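Shred Day is back, and this year it takes drives too

The spring clear-out returns to the Drurnow branch library, and we could not be happier about it! Bring your old bank statements, tax papers and medical bills (up to five boxes per household) and watch them go through the shredder.
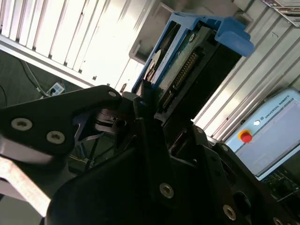

A hard drive in its blue caddy.

New this time: hard drives. Deleting your files and emptying the trash leaves a lot behind, so wiping or destroying the drive is a smart last step before a computer leaves your house. Back up your photos first – then check that the backup opens.

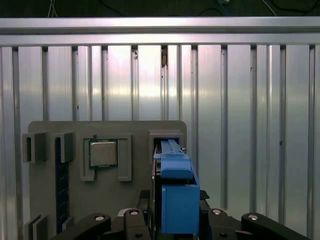 Photo: Sina Print & Photo

Paper still makes up most of the day. Keep staples in if you like, but please pull out binder clips and plastic folders. Our February drop-off filled 27 bins, and the library got its back room back!

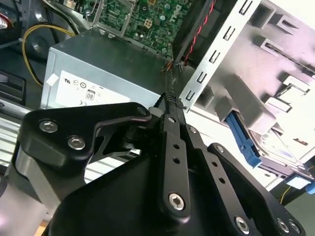 Tax records cause the most head-scratching every year. Keep anything you may still need to back up a return, and ask your preparer if you're unsure. Old desktops often hold scanned copies of the same forms, so if you have something like this Dell with its case open, have a look through the files before the drive comes out. Doors open at 12 – come early, the line is half the fun!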